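Suson Opens Its Folding Room to Everyone This March

Hi, I'm Fumiko Minami, and I run the folding classes at Suson. I'm so happy to tell you that we're opening our doors to the public this March — no membership, no sign-up fee, just bring your laundry!

We started with 2 tables and a whole lot of T-shirts. Then people kept telling me they fold on the bed at home (so do I, every time), so we changed the whole class to match.

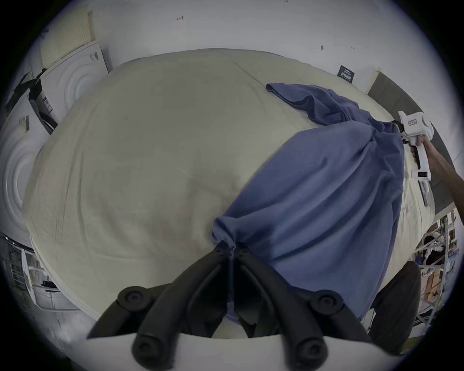 Shirts come first, and we take them slowly. Smooth the cloth out, bring the sleeves in, then fold up from the hem. Sheets are in the second half, fitted ones included, and yes, I still grumble at those.

Each class runs 30 minutes and starts at 3 p.m. Tyson Kennedy teaches with me and is much more patient with socks than I am. Everybody goes home with our little Sisetti folding guide, too.

Want to come, or write about us? Ask for me or Yasuo Fukuda at the Suson front desk. We'd love to have you!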